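Wukport Grasp Planner
Wrist-camera grasp planning for two-finger grippers

Overview
Features
Requirements
Licensing
Downloads

Wukport is a software package that finds and ranks grasps from a single wrist-mounted camera. It runs on an ordinary Linux PC next to the robot controller and sends the arm a target pose, a finger opening and an approach path. It is sold by Indodum as a standalone licence or as part of the Fatura control suite.

The current release is 2.4, dated Sep 5, 2021. Customers on 2.2 or later can upgrade in place. Older installations need a fresh install, and saved hand-eye calibrations should be exported first.

What it does

Each planning cycle starts with one colour image from the wrist camera. Wukport separates the items from whatever they are resting on, estimates the height of the support surface, and proposes up to 15 grasps per item. Grasps are scored on finger clearance, contact width and distance from the joint limits. The best one goes to the arm and the rest are kept as fallbacks in case the path check fails.

Trays, bowls and other open containers are handled as a separate class. The planner treats the rim as an obstacle and the floor as a support surface, so the fingers come down inside the walls. The minimum gap between finger and wall is set in the cell file. The default is 11 mm and it can be changed per container.

Soft items such as sponges and cloths use a different closing rule. The fingers close to a set width and then stop on motor current. Long items are gripped across the short axis by default. For items with a waist, the planner prefers the narrow part if the fingers will fit there. The preference can be turned off.

A sponge of that kind, narrow in the middle and lying in a dark tray, is one of the supplied test items. Dark trays are worth testing early in any new cell. Glossy rims and glare on the table are the two most common causes of a bad outline, and both can be masked in the surface editor. 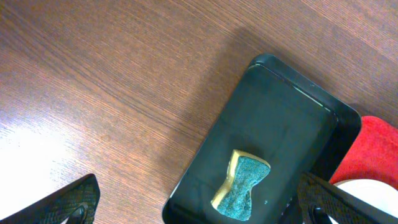
Surface editor

The surface editor opens in a browser. It shows the latest wrist image with the detected outlines drawn over it. Areas of glare can be painted out by hand or picked up automatically by setting a brightness limit. Masks are stored with the viewpoint they were made from and are ignored if the arm moves away from it.

The gripper's own fingers are masked from the gripper model. If you fit different pads, load the new model and run the finger check again.

Changes in 2.4

Overlapping items are now split more reliably when they differ in colour.
The planner no longer drops a grasp when one finger would pass over a neighbouring item at a safe height.
Small specks on a tray floor are ignored below a size you set.
Log files now record the reason each grasp was rejected.
Fixed a fault where the tray angle flipped by half a turn between cycles.

The regression set now holds 687 saved wrist images. Maja Ostrowski maintains it and accepts images from customer cells, with written permission.

Requirements

Four-core processor, 16 GB of memory, supported graphics card
Wrist camera with a fixed lens and fixed focus
Two-finger parallel gripper with position feedback
Arm driver from the Fatura list, or the Arsenault bridge for other controllers

Licensing and support

One licence covers one arm. Simulation seats are free with any paid licence. Support includes help with the first calibration and one remote review of the cell file. For a quotation or a trial key, write to Khairul Rahman at the Indodum sales desk and include the arm model, gripper model and camera type.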